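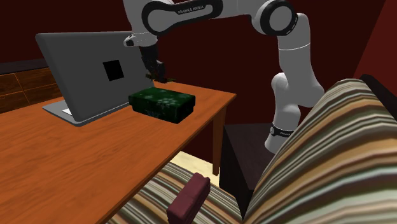 Trail Walking and Route Planning
Handout for session 3: Reading a ridge before you walk it

Please read these notes before we meet. In the last session Laurinda Correia explained how to fold and hold the map. Now we will use the map for deciding if a ridge walk is suitable for our group.

Our practice route is the Flesside ridge. On the map it looks short, and many students believe it is an easy afternoon. Count the contour lines first. Between the Trandell gate and the first top the path climbs over 200 meters, and most of this climb is in one steep part.

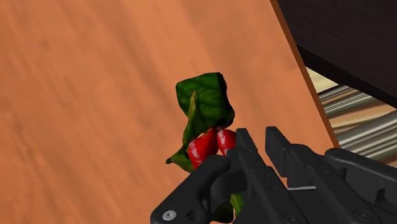

After the first top the ridge becomes narrow and then wide again. In the wide part the path is difficult to follow in fog, so write down the compass direction at home, when your hands are warm. The old stone marker has the year 1916 cut in it and it is a good place to check your position.

Water: there is no stream on the ridge. Fill your bottles at Trandell.

Ways down: Olga Guerreiro has marked two on the class map. The west one is longer but the ground is softer for the knees. The east one we do not use in July, when the ferns cover the path completely.

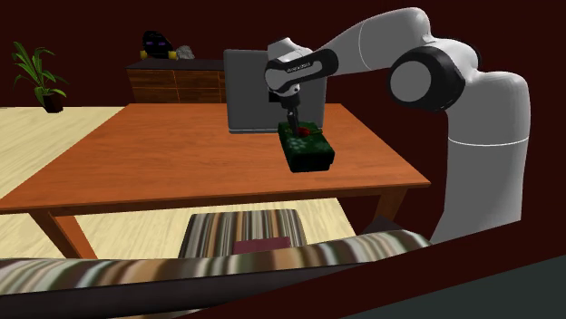 Homework

1. Draw the side profile of the route from Trandell to the stone marker.
2. Estimate the walking time for a group of four. Add the stops.
3. Choose your way down and write two sentences about your choice.

Give the homework to Pylyp Kostiuk at the start of the session.

Contact: Wudis Walking School, course office | Back to top
4 shares | 3 comments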